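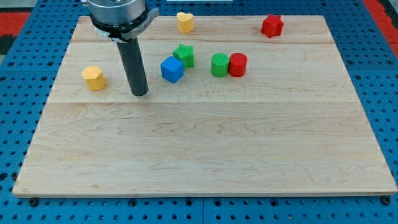
A maple board on a perforated metal table.

Citine extends low-odour hardwood oil range to trade customers

Thursday, October 10, 2024 - Citine, the wood finishes business of Giltard, has released a trade version of its plant-based hardwood oil. The product, Citine Prutia, is intended for worktops, table tops, chopping boards and interior joinery in close-grained timbers such as maple, beech and birch.

Prutia is a single-part oil supplied ready for use. It is applied by cloth or pad at a coverage of 30 square metres per litre on maple sanded to 180 grit. Surplus oil is wiped off after 15 minutes. A second coat may be applied the following day. The oil is clear, with a slight warming of tone on pale timber, and can be patch repaired without stripping the full surface.

The trade version replaces Citine 556, which was sold only in small tins and will be withdrawn in December. Existing stocks of 556 remain suitable for use and may be overcoated with Prutia after light sanding. The two oils should not be mixed in the same container.

"Joiners using 556 told us the drying time was too long in unheated workshops," said Preben Bergmann, technical manager at Citine. "We changed the drier and reduced the wax content. The finish is slightly less glossy than before, and users matching older work should make a test piece first."

Prutia is filled at the company's Somogyi works in 5, 50 and 200 litre containers. The two larger sizes are made to order. Colour-tinted versions are not planned at present.

Cloths used with the oil can self-heat and should be laid flat outdoors to dry, or soaked in water before disposal. Safety data sheets and application notes are supplied with each order - printed copies can be requested from the Citine trade desk.

ENDS

Notes to editors
Citine makes oils, waxes and stains for interior timber. It is part of Giltard.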